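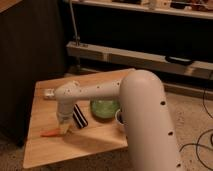 Arm over the small table, with the carrot, the striped piece, the green object and the cup.

Igwe arm group – minutes of the August meeting

Present: Ngozi Olatunji (chair), Karim Kamel, Efe Briggs, Benedek Somogyi (minutes)
Apologies: Lawal Shehu
Meeting opened 7.15 pm at Karim's.

1. Minutes of the last meeting

Agreed, with one correction. The replacement power supply was bought by Efe and should be down to her. Karim still has the old one and will bring it to the next workshop evening for anyone who wants the parts.

2. State of the build

Karim reported that the arm has been running under the new controller since the last meeting. The base has been re-bolted and the wobble reported by Lawal has not come back. There is still a slight knock at the elbow when the arm changes direction at speed. Karim thinks it is the cover and not the joint. Benedek asked for the cover to come off before anyone decides, and this was agreed.

Reach was measured again from the base. The furthest point where the gripper can still come down straight is now 199 mm beyond the near edge of the table. Before the base was moved it was 185 mm.

Efe has rewritten the routine that brings the wrist down over an object. It now stops above the table, checks its position and then goes down the last part slowly. She would like to keep the old routine as a fallback until the new one has had more use.
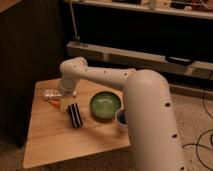 The slow descent makes every pick longer and Karim asked if it could be made quicker over the larger items. Efe said it could, but the settings would have to be kept per object and she did not want to start on that yet. Left as it is for now. Ngozi asked for the settings file to be copied to the shared folder after each session, as two people have been working from different copies.

3. Pick and place trials

The group agreed to stay with the present set of objects for another month. Ngozi had suggested adding cutlery, but this will wait until the carrot can be picked up from any angle. At the moment the wide end is dependable and the pointed end is not.

Efe ran 11 attempts on the striped piece before the meeting and will write them up. She asked that people put down the angle of the object as well as the result, even if it is only a rough sketch. Last month's sheets gave the result and nothing else, and she could not use them.

Benedek raised the order of the trials. If the bowl is moved first, the rest of the positions have to be set again. Agreed that the bowl stays put until the end of each run.

There was a longer talk about marking the table top. Karim does not want anything permanent on it. Masking tape was suggested, but it lifts at the corners. Benedek will bring a thin card template that can be laid down, used to set out the objects and taken away before the run starts.

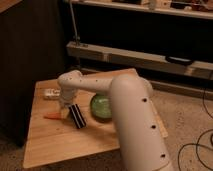
4. Gripper

Lawal sent a note with two points. First, he has drawn a longer pair of fingers and can print them once the printer at the Brenov workshop is free. Second, he would like the present fingers weighed before they come off so that the load figure in the controller can be set properly. Karim will weigh them.

Ngozi asked if softer pads would do the same job as longer fingers. Opinions differed. Efe thought pads would help with the bowl and make the small items harder. Agreed to try the longer fingers first and to change one thing at a time.

5. Cables and safety

Cables on the carpet to be gathered and run along the wall side – Karim to do this before the next session. Benedek offered a length of trunking left over from another job.

The stop button is to be within reach of whoever is at the keyboard. Ngozi asked for this to be written down, as it was agreed in the spring and did not get into the minutes. No reaching across the table while the controller is live.

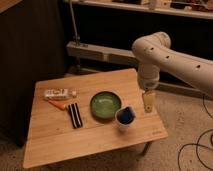 6. Money

Ngozi reported that the kitty will cover the filament and a spare belt. A second camera will have to wait. Efe has a receipt to hand in.

7. Any other business

The Banotero open evening has asked if the arm could be shown. Ngozi will find out how much space there is and if the table can go too. Karim would prefer not to take the base apart again this year.

8. Actions

Karim – take off the elbow cover, weigh the fingers, move the cables
Efe – write up the striped piece attempts, copy the settings file, hand in receipt
Benedek – card template, trunking
Lawal – print the longer fingers
Ngozi – reply to the open evening, order the belt

Next meeting in September at Karim's, 7.15 pm. Meeting closed 8.50 pm.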